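The Coat on the Bed

Every house has a place where coats go, and it is seldom the place that was built for them. At the Calado house there is a row of hooks by the front door, put up at some expense by a man from Tavares, and the hooks hold a dog leash and an umbrella. The coats are on the bed.

"I hang mine," says Hélder Calado, from under a blanket on the sofa, with his jacket in plain sight over the arm of it.

I have spent a good part of December in other people's bedrooms asking about this, which is harder to explain to a spouse than you might think. The bed, I've learned, is the real front hall of the American home. It's flat, it's wide and it never runs out of hangers. A coat can stay there all day at no charge. The trouble comes at 11 p.m., when somebody wants to lie down.

Graça Torres has a system. The coat goes from the bed to the chair at night, and from the chair to the bed in the morning, so that the chair can be sat on. She has owned her coat for 18 years and guesses it has made the trip 3,000 times. It has been in the closet twice, both times for company.

Takumi Murakami bought a valet stand from Jinstead for $59. It is a handsome thing and he speaks well of it. It holds his wife's yoga mat.

Puffy jackets are the worst offenders. A wool coat will at least lie down when told. Anything padded takes up the space of a sleeping relative, and when you fold it, it waits until your back is turned and unfolds.

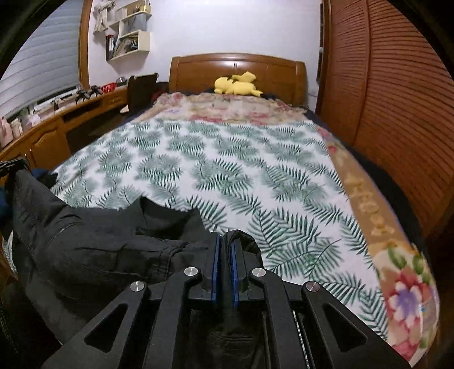 Carolina Azevedo, who organizes closets for a living and has the calm of a dental hygienist, blames the closet. Most are so full by winter that hanging up one jacket means wrestling six others. Her advice is to pull out everything made of linen and put it in a box until spring — all of it, even the shirt you're fond of. Zip the jacket before it goes on the hanger. Use a wide hanger, and leave a hand's width on either side so the padding can breathe.

I asked her where her own coat was.

"In the car," she said.

I went home and cleared out my linen. It took 2 hours and I found a belt I'd accused my brother of stealing. My jacket now hangs at the left end of the rail, zipped, with its hand's width on both sides. The linen is in a box, and the box is on the bed.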